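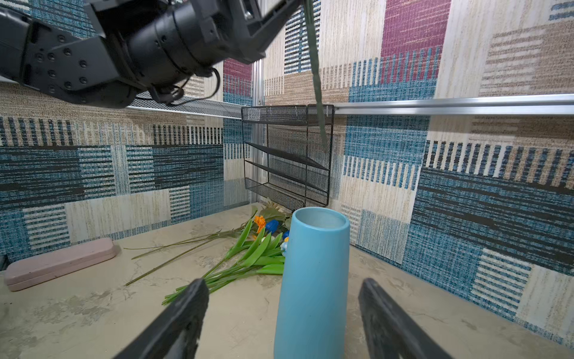

Two arms that share one table spend much of their time waiting for each other. Reducing that waiting was the starting point for the bimanual flower-arranging study at Daltard, according to the engineer who led it, and the result published internally in January is narrower than the title suggests.

"The title says arrangement," the engineer said in an interview at the Bostthorpe site. "What we measured is handover timing and insertion. Whether the bouquet looks good is outside the paper."

The method is imitation learning from teleoperated demonstrations. An operator drives both arms through a complete episode, and a policy is trained to predict short sequences of joint targets from the camera views and the current joint positions. The group collected 400 demonstrations and held back none of them by choice. After automatic checks for dropped frames and encoder faults, 364 remained.

The research question was what to do with the mistakes in those episodes. Operators miss a stem, tip a vase, or set a flower down and pick it up again from a better angle. Common practice is to discard such episodes or trim them. The Daltard group kept them and added a label marking the point at which a correction began.

"A clean demonstration tells the policy very little about what to do from a bad state," the engineer said. "If the stem has rotated in the grip, a clean data set contains almost no examples of that. The policy then does something confident and wrong."

Artificial flowers were chosen for the geometry. A stem is thin, long and compliant, and the flower head puts the mass at the far end, so a grasp error of a few millimeters at the fingers becomes a large error at the tip. The vase mouth sets the tolerance. One arm can steady the vase while the other inserts, or the vase can stand alone, and the policy is not told which to prefer. 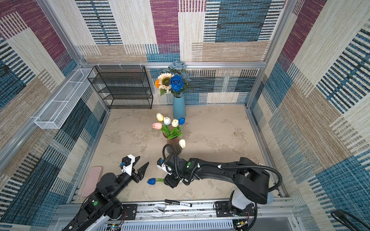 Reviewers inside Fonetti, which funded part of the work, objected that labeled corrections amount to extra supervision and that the comparison with an unlabeled baseline was therefore unequal. Their written comments asked for a third condition in which the corrections stayed in the data and the labels were removed.

The group ran it. Each of the conditions was evaluated over 200 trials, with the starting positions drawn from the same list. Keeping the corrections accounted for most of the gain in insertion success. The labels added a smaller improvement, and it was concentrated in trials where the first grasp had failed.

"That was a fair objection and it changed the abstract," the engineer said. "We had credited the labels with the whole effect. Most of it was simply the data we would normally have thrown out."

The labels did have a clearer effect on time. Without them, the policy often repeated a failed approach from nearly the same angle — sometimes until the trial limit. With them it tended to back off farther before the second attempt. The engineer described this as a plausible reading of the joint logs and said the group has not tested it separately.

Camera placement was held constant throughout. Each arm carries a camera at the gripper, and fixed cameras cover the workspace. In an ablation, removing the wrist views hurt insertion far more than it hurt pickup. Removing the fixed views had the reverse effect.
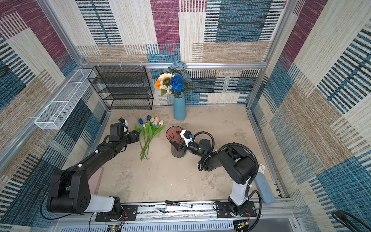 Does the method carry over to other objects? Only weak evidence exists so far. The group tried cable ends and drinking straws with the same training recipe, and the direction of the result held, but the trial counts were too low to report a rate.

The engineer was more definite about the limits. All demonstrations came from 2 operators with similar habits, and a correction is partly a matter of style. A third operator who recovers in a different way might add useful variety or might blur the signal. The labeling was also done by hand, which took longer than the demonstrations themselves. A detector based on gripper opening and commanded velocity, written with the Dhillon software group, now proposes the label points — a person still confirms them.

"I would not recommend our labeling procedure to anyone with a deadline," the engineer said. "I would recommend that they stop deleting the episodes."

The next round will use the same task list with the vase positions widened, and the baseline will be retrained from the start.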